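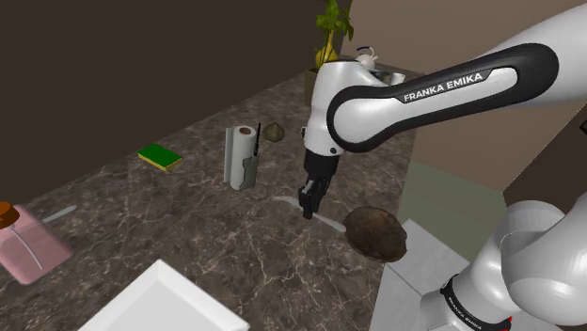 Robot arm over a dark marbled countertop.

Progress report on the Pirkulberg evening cooking courses
To: Bríd Moynihan, grants office, Dralletton Fund
From: Bernadette Nic Giolla, course coordinator
Tue 11 April

Dear Bríd,

This report covers the second period of the grant. As you asked, I keep it shorter than the last one and I put the money at the end.

Enrollment
We now have 77 people registered in the evening courses. Most of them live in Pirkulberg, but the Thursday bread course also brings people from the villages on the other side of the river. The bus timetable changed during the winter, and the last bus now leaves before our class is finished. We moved the start of the bread course half an hour earlier. Two persons could not come at the new time and we offered them a place in the soup course.

Teaching
The basic course is complete in its new form. It begins with knife work and with reading a recipe from start to end before touching anything. The teachers told me that the second part is more difficult to teach than the first. Many participants learned cooking from their mothers or grandmothers and never used a written recipe, so we added one evening where they write down a dish they already know. These recipes will go in a small booklet, which should be printed in May.

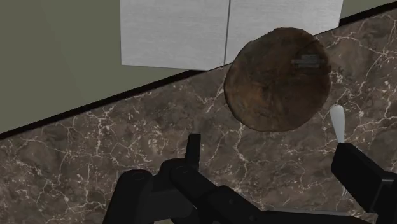 For the booklet we received 766 in local donations, so the printing will not be charged to the grant. The text is corrected already. What is missing is the translation of four recipes, and the person who promised it has been ill. If it is not ready in two weeks, I will ask Laskowska, the translation office we used for the posters.

Purchases
The new scales and baking trays came from Pratico. The first delivery had the wrong size of tray – they do not fit in our ovens – and the exchange took longer than the supplier had said. The teachers worked with the old trays in the meantime. The extractor fan in the back kitchen is still noisy. The landlord has agreed to look at it, but I have no date from him.

Money
We spent 2387 in this period, mostly on teachers' hours and ingredients. Ingredients cost more than planned, especially butter and eggs. I would like to move a small amount from the travel line, which we hardly use, to the ingredients line. Please tell me if this needs a separate form or if your written agreement is enough.

Next steps
The summer program is in preparation. We would like to repeat the soup course and to try a short course on preserving fruit, if we find a teacher for it. The receipts are in the attached folder, in order of date.

With kind regards,
Bernadette Nic Giolla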